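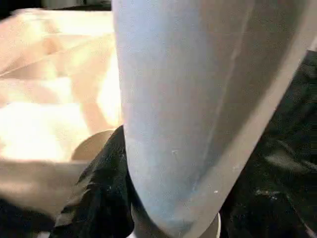 Plitina 4 review: good grasp planning for cloth, slow to set up

Plitina is a grasp planning package for soft items. It takes images from a wrist camera, picks a point on the fabric, and sends an approach path to the arm controller. We have used version 4 since November on a sorting cell at Ostberg, where mixed textiles have to be separated by color before they go to the next line. Before that we ran Gronari, and most of what follows compares the two.

Installation took longer than it should have. The package comes as a container with its own driver for the wrist camera, and the driver did not agree with the one we already had. Vignesh Pisharody on our controls side spent a Tuesday removing the old one by hand. The manual covers this in one line near the end of the network chapter, and it belongs on the first page.

Hand-eye calibration is much better than in Gronari. You put the target on the table, press start, and the arm moves through 26 poses without help. If a pose is out of reach, the software swaps in another and carries on. Gronari would stop and wait for someone to click a box.

The main thing you pay for is the cloth segmentation. With a wrist camera the finger takes up a large share of the view once you get close, and most planners we tried either mistook its outline for an edge of the item or threw away the whole picture. Plitina lets you record a finger mask once and then works with whatever is left over. Pale cloth next to black cloth is an easy case and it draws a clean border. Black on black is harder. Folds with little light on them get merged into one lump, and the planner may choose a point where two garments meet. Raising the exposure helped with that but washed out the beige pieces. There is a setting to take two exposures and combine them — it works well, and it adds 300 milliseconds to every pick.

Hard objects mixed in with the fabric are handled in a simple way. Anything the model does not take for cloth is marked as an obstacle and gets a keep-out zone. The default zone is too generous for a crowded table, so we cut it by half. You can't set it by object type, only for the whole cell.

Control is the weaker half. Approach paths are smooth, but the contact step relies on a single force threshold. Thin cotton and heavy fleece do not want the same number. Savvas Triantafyllou wrote a short script that changes the threshold according to the fabric label, and we have run it that way ever since. The scripting interface is plain Python and the examples run as printed.

Logs are easy to read. Each pick is saved with the image, the mask, the chosen point and the force curve, and you can replay it on a desk machine without the robot. By default only the last 100 picks are kept. Change that on day one or you will lose the ones you want.

Support answers by email, usually the next morning. We reported a crash in the replay viewer and had a patched build within the week. A request for thresholds per fabric type was "noted."

I also tried Raju on the same cell. It plans faster and costs less, but it expects a fixed overhead camera, and we have no room for one under the guard.

Pros: calibration, finger masking, replay logs.
Cons: camera driver conflict, dark fabric on dark fabric, one force threshold for everything.

We renewed the license for one cell and left the second one on Gronari until the next release.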